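The Prondach Datum

The tide gauge at Prondach was installed in 1841 and had been read every day since, first by a man on the quay, then by a clerk, and for the last six years by me. The reading is taken at high water. It goes into a ruled book in pencil and is inked in on Friday. 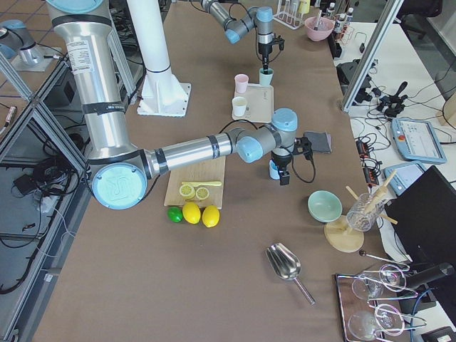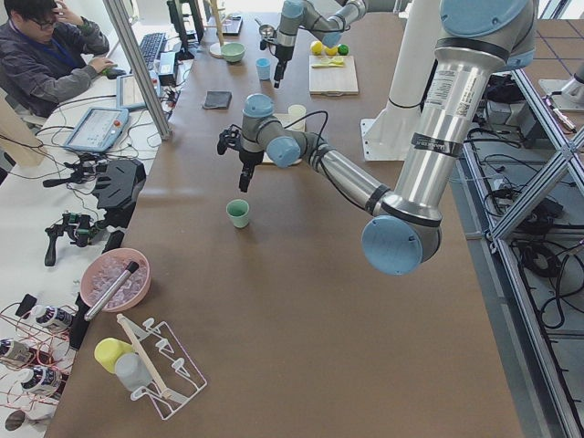

Both pictures: the tabletop, with the two arms over it.

The book has four columns: time, height, wind, remarks. Remarks are usually left blank. My predecessor used the column 13 times in his whole service, and nine of those entries concern a seal.

In March the gauge began to disagree with the benchmark. The benchmark is a brass bolt set into the north wall of the customs house, and its height above the zero of the gauge is 170 inches. It is checked by levelling twice a year. The spring levelling gave 169.

I repeated it the next morning with the other staff. I got 169 again. I cleaned the bolt, checked the bubble against the reversal test and ran the line in the opposite direction, starting from the quay. The closing error was too small to matter. Either the bolt had gone down by an inch or the quay had come up by one.

I wrote to Skomuvov, the firm that holds the maintenance contract for the harbour walls. They replied that no movement had been recorded on their side and enclosed an invoice for the reply. I wrote next to the survey office at Milleo, where they keep the duplicate books. The office asked which inch I meant.

It was a fair question. An inch at the bolt and an inch at the gauge are corrected differently. If the bolt had sunk, the readings stood and only the check was wrong. If the gauge had risen, every reading since the autumn levelling was low, and would have to be struck through and entered again in red.

I took the old books down from the loft. The first is water-stained as far as April and legible after that. On the inside of the back cover, in the first reader's hand, there is a sum. He had levelled from the bolt to the gauge himself and made it 169. Under this he had written 170, and underlined it, and signed.

There was no explanation. I looked for one in the remarks column through the whole of that year and found only wind.

I considered the matter over two tides. The Gunawardena tables, which we use for the predictions, assume 170. The chart assumes it too, and so does the depth painted on the sill of the dry dock. Ships had been coming in on that figure for a long time and leaving again.

At high water that evening the wind was south-west and light. I read the gauge, entered the time and the height, and held the pencil over the last column. Then I wrote 'Bolt levelled, 169', and put the book back on its shelf.

On Friday I inked in the week. I did that line last, and waited for it to dry before I closed the cover.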